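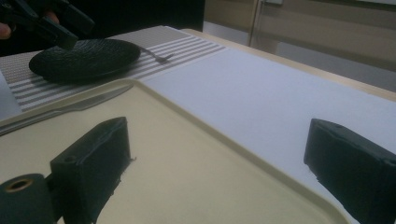 Black plate, striped mat, knife still on the tray.

Forum: Kitchen & Table > Setting, Serving, Storing
Thread: Placemats that eat the silverware

stripes_and_regrets
Posted Friday, 6:40 pm
Long-time reader, first-time complainer. We moved to a smaller place in April and the dining table is now also the desk, the mail room and the place where the bread gets sliced. To make it feel like a table again at dinner I bought new placemats (light gray, woven, with gray and white stripes) to go with the black plates we already had. The plates are Gromen. The mats are from Trurkwood, who called the pattern "quiet."

It is very quiet. Put a slim fork on the stripes and it's gone. Last week I set the table, sat down and got up again to get a fork I had already put out.

So, two questions:
1. Is there a placemat that goes with black plates and doesn't hide the forks?
2. My other half wants the big cream tray to live on the table permanently, with the silverware on it. I say a tray is for carrying things to a table and then going away. Who's right?

brisket_ballad
Posted Friday, 6:58 pm
2. Your other half.

oldtablecloth
Posted Friday, 7:15 pm
Before we get to the mats, can we discuss the fork being to the right of the plate? And on its side, with the tines pointing off to the right like a weathervane?

stripes_and_regrets
Posted Friday, 7:21 pm
I was mid-setting. There's no wrong place for a fork until people sit down.

oldtablecloth
Posted Friday, 7:24 pm
There is, and you've found it.

gravyboat_captain
Posted Friday, 7:50 pm
Some of us would like to help. The trouble is that the fork and the stripes are the same two colors, and a thin fork is more or less one more stripe. Turn the mat over if the back is plainer. If it isn't, run the stripes across the fork instead of along it. I had navy ticking mats for years and that was the whole fix. Didn't cost anything except my pride, because my sister suggested it.

The other way is heavier silverware. I have the Muñoz set with the fat handles and you could find those in a snowstorm. Downside, they don't fit in the dishwasher basket the way you'd want and the teaspoons are useless for yogurt.

stripes_and_regrets
Posted Friday, 8:05 pm
The back is the same as the front. I checked with some hope.

Turning the mat makes it hang off the edge of the table. I'm not buying new silverware to suit a placemat, although I can feel myself getting there.

pennywise_pantry
Posted Friday, 8:32 pm
Send the mats back. Trurkwood took mine back with no fuss and I'd already spilled on one. Get plain. Mustard, rust, dark green, whatever you like. Black on gray on white looks like a tax form.

linen_lurker
Posted Friday, 8:41 pm
Strong disagree with the tax form comment. Black plates on pale gray is one of the few combinations that makes leftover rice look like somebody planned it. I'd keep the mats and put a napkin under the fork. Solid color, folded in half, done. You get the contrast where you need it and the napkin finally earns its keep.

brisket_ballad
Posted Friday, 8:44 pm
Nothing makes leftover rice look planned.

linen_lurker
Posted Friday, 8:46 pm
Sesame seeds.

gravyboat_captain
Posted Friday, 9:10 pm
Napkin is a better answer than mine. I withdraw the snowstorm.

crumbtray
Posted Friday, 9:33 pm
I'd like to talk about the tray, it being the only interesting part. Is it the one with the rounded lip? I have what sounds like the same thing from Mova, 17 inches on the long side, and it has lived on my table for 2 years. Silverware, salt, the pepper grinder, hot sauce, a pen. When dinner is over the whole lot goes to the counter in one trip. When I need the table for sewing, same thing. A tray on the table is a drawer you can pick up.

stripes_and_regrets
Posted Friday, 9:40 pm
Rounded lip, yes, a bit glossy. Couldn't tell you who made it, it came with the other half.

My objection is space. With a place set, the tray takes over the near side and the plate ends up at the back like it's been sent there to think.

crumbtray
Posted Friday, 9:52 pm
Then put the tray in the middle and the plates at the edges, where the people are.

stripes_and_regrets
Posted Friday, 9:55 pm
I hate how reasonable that is.

oldtablecloth
Posted Friday, 10:04 pm
A permanent tray is how it starts. First it's silverware. Then a vitamin bottle. Then a screwdriver. My parents had a "temporary" tray on the kitchen table and when we finally cleared it there was a ticket stub from a ferry line that no longer runs.

crumbtray
Posted Friday, 10:06 pm
I said there was a pen on mine. I didn't mention the tape measure. Fine.

pennywise_pantry
Posted Friday, 10:20 pm
Carry out, set, carry back. It takes a minute. I grew up waiting tables in my aunt's place and if a tray sat on a table she would look at it until somebody moved it.

Also, loose knives on a slick tray slide. Walk with it tilted even a little and they all go visit one corner. Line it with a dish towel.

stripes_and_regrets
Posted Friday, 10:31 pm
Dish towel noted. The knife sliding around is half of why I set things down in a hurry and the forks end up where oldtablecloth can see them.

bulkbuy_ben_of_none
Posted Saturday, 8:12 am
Came to say that I once bought 500 paper placemats from a restaurant supply place to end exactly this argument in my house. Plain white. There are 225 left. They're good for grocery lists, and the kids draw on them. They are not good under a black plate, where every crumb shows up, and they're not good under a white plate, where you lose the plate.

brisket_ballad
Posted Saturday, 8:30 am
You've used more than half. That's a better rate than my exercise bike.

linen_lurker
Posted Saturday, 9:02 am
Since we're on black plates: do yours show knife marks? I've been eyeing a set with a textured surface, and I can't decide if the texture would hide them or collect them.

stripes_and_regrets
Posted Saturday, 9:18 am
Mine have fine texture to them. No marks that bother me so far, but dried egg gets into it and settles down to raise a family. Soak right away. Sauces look great on them, anything dark disappears. Soy sauce, gone. I have served people what appeared to be a bare plate with dumplings on it.

gravyboat_captain
Posted Saturday, 9:25 am
So the plates hide the sauce and the mats hide the forks. Have you considered that you're just bad at shopping?

stripes_and_regrets
Posted Saturday, 9:27 am
It has been raised at home.

stripes_and_regrets
Posted Saturday, 7:48 pm
Update for the few who care. Tried the napkin idea with some old rust-colored ones from the back of the linen closet. Fork visible from across the room. Keeping the mats.

Tray is on a trial basis, in the middle, with a dish towel in it. Terms of the trial are silverware and salt only. Anything else gets taken off at bedtime.

oldtablecloth
Posted Saturday, 8:03 pm
And the fork?

stripes_and_regrets
Posted Saturday, 8:05 pm
On the left. Tines away from me. Are you happy?

oldtablecloth
Posted Saturday, 8:06 pm
Yes.

crumbtray
Posted Sunday, 10:15 am
How's the trial going?

stripes_and_regrets
Posted Sunday, 10:40 am
There's a battery on it. I didn't put it there and I'm told it's for the smoke alarm, so it has to stay until one of us finds the stepladder.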